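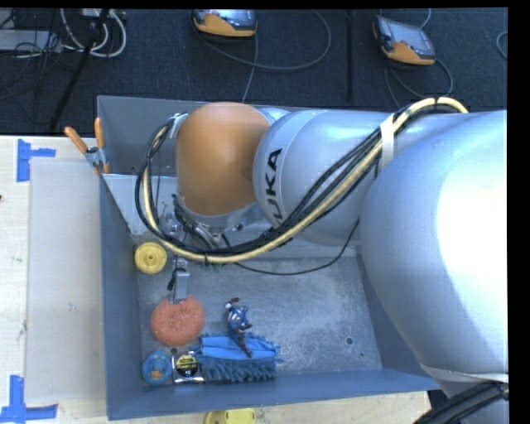

*The bin at the Zellstead open day, gripper down by the orange scrubber.*

I went to the Bruvwood open day expecting to be sold something, and I was. The pitch: a robot arm that picks any household item out of a bin. "Any" is a big word for a bin with a rubber duck, a tape measure, a duster and a little superhero in it.

The arm is a KUKA, and it's big. All that metal for a bath toy! It took 12 tries while I stood there and got 6 of them. The duck went fine. The action figure, lying half across the duster, did not, and the guide moved us along to the coffee pretty quickly after that.

I asked how many picks it manages in an hour. Almost 300, they said, on a good run. What's a good run? Shrug. The handout talks about 1000 objects "supported," with no list, and a Mikkelsen logo on the back that no one at the table could explain to me.

To be fair, they let us stand close and they didn't hide the misses. The Videx booth next door had only a looping video, and I trust that even less.

There's another open day in February. I'd go if they let visitors bring their own stuff. I have a tangled phone charger I'd like to see it try.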